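Council news

Parish poll on the Quaye Road boundary
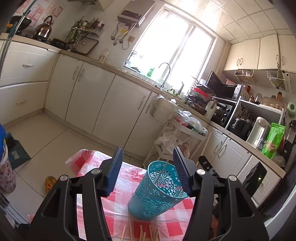

A teal pen cup on a checked tablecloth.

Residents on the east side of Quaye Road will be asked in March whether they want to move into Rumo ward. The change would affect 301 households, which at present vote with Ito ward even though their nearest polling place is in Rumo.

Councillor Naa Owusu put the motion forward after a petition with more than 200 signatures reached the clerk. It passed by 10 votes to four. Dwight Cloutier voted against and said the council should wait for the county's own review – he expects that to cover the same streets.

The poll is advisory. If most people back the move, the clerk, Prapai Rojanasak, will write to the county asking for the line to be redrawn before the next local elections. Council tax bands and school places are not affected.

Papers will go out by post, one for each registered voter. They can be returned by post or handed in at the parish office until 5pm on the closing day printed on the form. Anyone who has moved recently should check their entry on the register with the office first.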